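From: Bereket Mekonnen
To: skivent-grippers list
Date: Friday, January 26, 2024
Subject: Re: [skivent] left finger not closing all the way

Sorry, in a rush, answers inline.

> On the Drestdale set we're seeing the left finger stop short on
> close. Trigger all the way in, right finger travels fine, left
> hangs maybe 2 mm out and then snaps over. Twice it snapped hard
> enough to split a plum. Is this the Grekside linkage thing again
> or something new?

Not the Grekside thing. That was the spring, and it hit both sides. Yours is the bolt at the bottom of the linkage arm. Somebody (me, probably) torqued them down too far at the last service and the arm binds on its washer, then lets go all at once. That's your snap.

> Can we keep recording in the meantime?

Please don't. Not with the snap. Tapia got her thumb in there on Tuesday when she was seating a lime and it pinched her good, blood blister, she's fine. But stop until it's fixed. Tools off the charger and tagged.

Fix, takes 13 minutes if you have the right key:

- trigger released, battery OUT. Really out, not just switched off
- back the silver bolt off a quarter turn, left arm first
- work the arm by hand, should move with no catch anywhere
- drop of threadlocker, the blue, wait for it to set
- same on the right even if it feels ok

Then check the finger pads. If the blue ridges are chewed up on one side swap both, dont swap one. Mismatched pads is how we got the fruit rolling out in May.

> What about the episodes we already have?

I went through the log last night. 562 clips from the bad tool out of 1492 total. Width reading jumps when the finger snaps so they're easy to find, look for a step in the close curve. Pull those into a seperate folder, don't delete. The ones with a smooth close are usable I think but I want a second pair of eyes on them before they go in.

> Bowl pickups or just the bare table ones?

Both. Round fruit is worst as it shifts when only one side is pushing. Start your retest with kiwis, they're light and the fuzz helps, then oranges. If it holds a kiwi with even pressure both sides, ten closes in a row, call it good and write me the tool number.

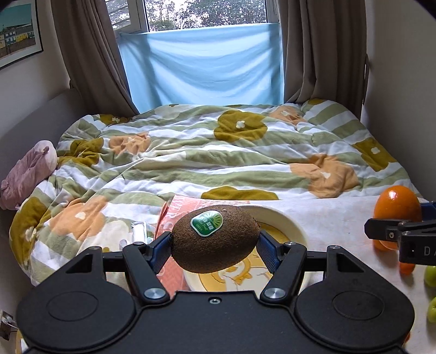
More washers are coming with the Skivent order, Monday I hope. If you run out before then use the ones in the drawer marked spares, not the zinc ones, wrong thickness.

Bereket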